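Worktop that collects everything
Home > Kitchens > Clutter and Storage

gudley_ann
Funmilayo Dauda at work swears by a clear worktop before bed. I manage it twice a year. Ours gathers tissues, balled-up foil, receipts and whatever came out of somebody's coat. Where do people start?

Nnamdi Haruna
Rubbish first, always. Anything crumpled goes without a hearing. Foil in one bag, paper in another, and no reading the leaflets on the way to the bin – that's how I lost a Sunday. 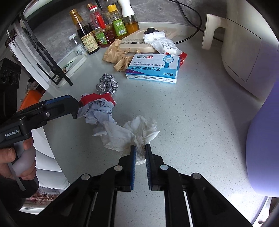
Then the bottles. Soy sauce and oil can stay along the back wall if you cook with them daily. Medicine can't. A box of azithromycin has no business living next to the oil.

prositari70
Disagree about the oil. Ours stood out by the cooker until July and tasted of candles. Cupboard, door shut.

Nnamdi Haruna
You must get through it very slowly. A bottle lasts 12 days here.

prositari70
We're not all deep-frying, Nnamdi.

hinik
Can I stick up for leaflets? Keep the one that comes with the tablets, folded up in the box. My mother threw hers out and then rang me 3 times to ask whether she could have cheese.

gudley_ann
Could she?

hinik
No idea. I told her to ring the chemist.

munteanu_k
Leftover antibiotics go back to the chemist too, by the way, and not in the bin with the foil. Used tissues aren't recycling either, whatever my husband believes.

gudley_ann
Right, one bag done. Found a spoon I'd blamed on the neighbours. Starting on the bottles after tea.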